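Clearing the Table: A Small Study of Worktops in Shared Rooms

Reading time: 4 minutes

When our group first sat down to choose a topic for the term project, we had a long list of grand ideas, and the one we ended up with was the plainest on it. We wanted to know why the big table in a shared room is always covered in stuff, and whether a few small changes could keep it clear enough to work on. All of us had lived with this problem at home or in the dorms at Clerkville, so it felt like a friendly place to start.

We picked 4 rooms that people share during the day. Two were study rooms, one was the craft room in the Wamville building, and the last was the little kitchen down the hall from it, where there is barely space for a kettle and a bread board. We looked in on each room in the late afternoon, when the day's clutter had had time to settle, and wrote down what was lying on the main surface. We kept this up for 19 visits in all, starting in September, and by the end our notebook had almost 200 entries in it. Mugs, chargers and loose paper made up most of the list, with scissors close behind in the craft room.

Our first change was a shallow tray at one end of each table. The idea was that small things would drift into the tray and the rest of the wood would stay open. It worked nicely in the study rooms, but in the kitchen the tray filled up with tea bags and rubber bands, and then people began stacking plates on top of it, so we took it away again after 10 visits and tried a hook rail on the wall. The rail did better, though it is only fair to say that the plates simply moved to the windowsill.

The second change was a note asking people to wipe the table before they left. We called our wording the Fullix note, after the name we had given our group, and we were rather proud of it. Some people followed it and some put their coffee down on it, and we had to write it out again more than once. I still think a note is worth having — a shorter one, maybe, and taped somewhere other than the table itself.

What I enjoyed most was learning to look at the surfaces themselves. With everything put away, you start to notice the pale wood and the fine grain running across it in long streaks, and where it meets a lighter panel along a thin dark line. 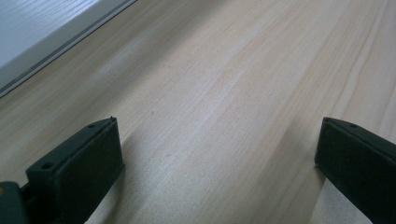 Seams like that became a whole side topic for us, as crumbs and pencil dust love to collect in a narrow groove, and a cloth goes right over the top of them. We got the best results in the craft room with a soft dry brush pulled along the gap, followed by a barely damp cloth on the wood, always going with the grain.

If we had another term, we would ask the people using the rooms what they wanted from the table before bringing in any trays at all. We would also like to visit in the mornings, and to try the hook rail in the craft room, where the scissors are still waiting for a proper home.

Related reports
Kingi Shelves: Storing Art Supplies in a Narrow Closet
Where Do the Mugs Go? Notes from a Shared Kitchen
Labels and Lost Property at Clerkville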